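Teaching by demonstration

Teaching by demonstration is a way of giving a robot a new skill by showing it the job. A person either takes hold of the arm and guides it (hand guiding) or moves it from a distance with a matching controller (remote control). Joint positions and camera views are recorded together, and a learning program works out how to copy the movement.

Hand guiding is wonderfully direct, and many beginners manage a simple pick-up within 15 minutes. Remote control keeps the teacher's hands out of the camera's view and suits jobs for two arms. Recordings are usually short, often under 30 seconds, and a first set may hold 41 of them.

Cloth is one of the most exciting subjects in the field! It creases, sags and hides its own corners, so no two attempts start alike.
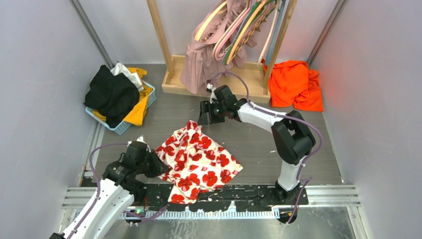
By Sota Takagi | Updated June 12, 2024

Two arms at work on a flowered cloth, with a clothes rack and a heaped basket behind. Garment tasks often combine folding, hanging and sorting, and good teachers vary the starting pile between recordings.

See also: Hand guiding; Remote control; Cloth handling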